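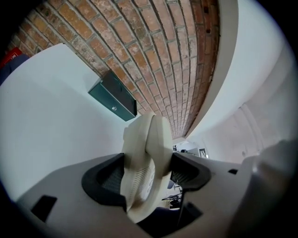

The Long Way to a Short Loaf

On the first cold morning I spent in Cikumano, Marthinus Mtshali handed me a piece of bread so dark that I took it for cake, and watched my face while I chewed. It was sour and a little smoky, with caraway somewhere at the back of it, and so dense that the one slice kept me going until the middle of the afternoon. He seemed pleased when I asked for another, and cut it thinner than the first (a second slice, he said, was where visitors usually came unstuck).

I had come up the valley to write about walking. There's a perfectly good piece to be written about walking up there, with the larches and the old mule track and the inn that does the soup, and perhaps I shall get round to it one day. But I had booked a room above a bakery, and if you have ever slept above a bakery you will know that your plans for the day tend to get rearranged at twenty past three in the morning, when the smell comes up through the floorboards and you find yourself sitting on the edge of the bed looking for your socks.

Marthinus bakes rye, and only rye. He came to the valley as a young man to mend roofs, married into a family with an oven, and by his own account was allowed nowhere near the dough for the first two winters. He carried wood. He carried water when the pipe froze. In the third winter his mother-in-law hurt her wrist and he was let in to do the mixing, under instruction from a chair, and he has been doing it ever since. The chair is still there, by the flour bins, and I was told to sit on it and keep my elbows in.

The bread is called lidaditz, at least by the people who make it in the lower villages. Further up they call it chin, which caused me a good deal of confusion over supper on my second night. It's a short, squat loaf, about as wide as a dinner plate, with a crust you could sole a boot with. Traditionally it was baked in December and then again when the snow went, and it had to last all the time in between, hung on racks in the loft where the mice couldn't get at it. By February it was broken up with a sort of hinged blade fixed to a board, and the pieces went into soup or milk or, if you were a shepherd and past caring, straight into your cheek for an hour or so until they gave way.

People don't keep it for months any more, and I can't say I blame them. Marthinus bakes twice a week and most of it is gone by the weekend. But the way of making it has hardly moved, and what struck me, sitting there with my elbows in, was how very slow it all is. I bake a bit at home, in the way that a lot of us took it up and then didn't quite put it down again, and I'm used to a dough that puffs up and looks lively and makes you feel clever. Rye does nothing of the sort. It sits in the trough like wet cement. It sticks to your hands, your sleeves, the spoon, the dog. You don't knead it so much as persuade it from one side to the other, and then you go away and leave it, and when you come back it has cracked across the top a little, like mud in a dry summer, and that is all the encouragement you're going to get.

The starter lives in a stoneware crock with a plate on top. Everybody in the valley will tell you that theirs is the oldest, and I heard ages for them that would have put one or two well before the church. Marthinus is more modest. His, he says, is as old as the last time somebody forgot it, and that was in his wife's grandmother's day, when it was begged back from a neighbour in a jam jar. He feeds it with rye flour and warm water the evening before, and by three in the morning it smells of apples and, very faintly, of nail varnish. If it smells more of the varnish than the apples he adds flour and goes back to bed for an hour, and the bread is late, and people in Cikumano know to come down after nine.

I wanted to know where the rye came from, and so on the Saturday I was packed off up the hill to see Yurani Apaza, with a loaf under my arm by way of introduction.

She farms a strip of terraces above the treeline path, some of them no wider than a bus. Nearly 3,000 of these little terraces once ran along the sunny side of the valley, built up with stone walls by people who must have had backs like oxen, and when she arrived most of them had gone to bramble and young birch. She began with 6 of them and a borrowed scythe. These days she has 26 in rye, and a few more in potatoes and broad beans, and an understanding with the man who keeps goats on the ones in between.

She's a wonderful talker, and she talked all the way up, backwards half the time, pointing at things with a stick. The rye goes in at the end of summer and stands through the winter under the snow, a thin green fuzz that looks as though a good sneeze would finish it off. Then in spring it goes up like a shot and by July it's taller than she is. She grows the old long-strawed sort, which falls over in a storm and gives less grain than anything you'd find down on the plain, and when I asked why she put up with it she said that the thatcher bought the straw, the baker bought the grain and the goats had whatever was left, and could I show her a modern rye that would feed three households? I couldn't, of course. I was mainly trying to breathe.

We ate the loaf at the top, sitting on one of her walls, with a hard cheese and some pickled onions out of a jar. I remember the wind, and a pair of choughs making their silly noise, and Yurani explaining the difference between a wall built by someone who was being paid and a wall built by someone who had to live under it.

The mill is at Danudine, back down on the river. It nearly closed for good. The old miller had given up, the wheel had lost several of its paddles, and the building was very close to becoming holiday flats when Leidy Benavides, who had been teaching school in the next village, took the lease on what she calls a bad weekend's thinking. She knew nothing at all about milling. She spent the first year finding out what each noise meant, and she'll still stop in the middle of a sentence, hold up one finger, listen, and then carry on exactly where she left off. It's a bit unnerving until you get used to it.

She let me put my hand under the spout where the flour comes out, and I was surprised by how warm it was, like something alive. Too warm and it's no good, she told me. You slow the stones, or feed them more grain, and you judge it with your palm and with your nose. She grinds whole rye for Marthinus, quite coarse, and a finer one for a few people who make biscuits, and once a year she stops everything and has the stones lifted so the grooves can be cut again.

The man who cuts them is Benjamín Iturra. He's 78, and he comes over the pass on the post bus with his tools rolled up in a blanket. I had the luck to be there on one of his days. He works lying half on his side on a cushion, tapping away with a steel pick, and the backs of his hands are speckled blue where tiny splinters of metal have gone in over the years and stayed. A stone dresser looking for work used to be asked to show his hands, he said, so the miller could see how much practice he'd had. He held his up for me to admire and then went back to his tapping, and for a long while we hardly spoke. Leidy brought coffee. The river went by underneath us.

He's teaching somebody, I was glad to hear. Ridwan Nugroho came to the valley to cook at the inn (it's his soup, in fact, the one I mentioned at the start, and the barley in it is splendid), and he began walking down to the mill on his afternoons off for the company. Now he does the outer part of each stone while Benjamín does the inner. He has four blue specks so far, and he showed me every one.

It was Ridwan who sorted me out on the matter of how to eat lidaditz properly, as I'd been going at it all wrong. You leave it for two full days before you cut it, wrapped in a cloth. Fresh from the oven the middle is gummy and the flavour is all sourness, but on the third day it settles and goes sweet. Then you slice it as thinly as you possibly can. He likes it with cold butter and a scrape of honey at breakfast, or fried in a little dripping until the edges catch, with an egg on top. When it gets really hard he puts it into the soup in lumps, ten minutes before serving, along with a spoonful of vinegar.

I carried two loaves home in my rucksack, wrapped up in a jumper, and a jar of the starter wedged into a boot. The jar leaked, as anyone might have told me it would, and my boot has smelt of apples ever since. There was enough left to get going, though. My first loaf was a brick and my second was a slightly better brick. I rang Marthinus about the third, and he asked me a great many questions about the weather, and what sort of tin I was using, and whether I'd gone poking at it, and I had to admit that I had gone poking at it.

The fourth is on the side in the kitchen now, wrapped in a tea towel. It has until tomorrow evening, and I've bought the butter.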